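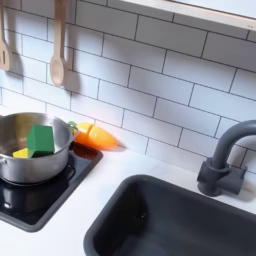
Nawal Badawi: Bendis (LP)

Item no. 2927
Format: vinyl, single disc, black
Label: Skulley
In stock

Bendis is the second full album from rapper Nawal Badawi, and the first she has put out on Skulley. It was recorded in July with producer Mahrous, who made all the beats and plays bass on most of them. There are 15 tracks, and most run under three minutes.

Fans of her first tape, Zavemura, will notice the slower tempos. She raps lower and closer to the mic than before, and there are fewer guests. The long posse cut that closes side A is the exception, with five voices trading eight bars each. Side B is mostly her alone over drums, organ and a few chopped vocal samples. Lyrics cover night shifts, her older brothers and the bus ride to her first open mic.

The record comes in a plain card sleeve with a printed inner. Lyrics are on the inner sleeve, except for the two skits. A download code is included and can be used once. The instrumentals are sold separately as a download.

This is the second pressing. The sound is the same as the first, but the labels are now cream and a typo in the side B credits has been fixed. Plays at 33 rpm.

Records ship in a stiff mailer with the disc outside the sleeve to prevent seam splits. If you want yours left sealed, write that in the order notes. Orders placed before 2 p.m. go out the same day.

2141 shares
15 comments

We use cookies to remember your cart. By staying on this site you accept their use. OK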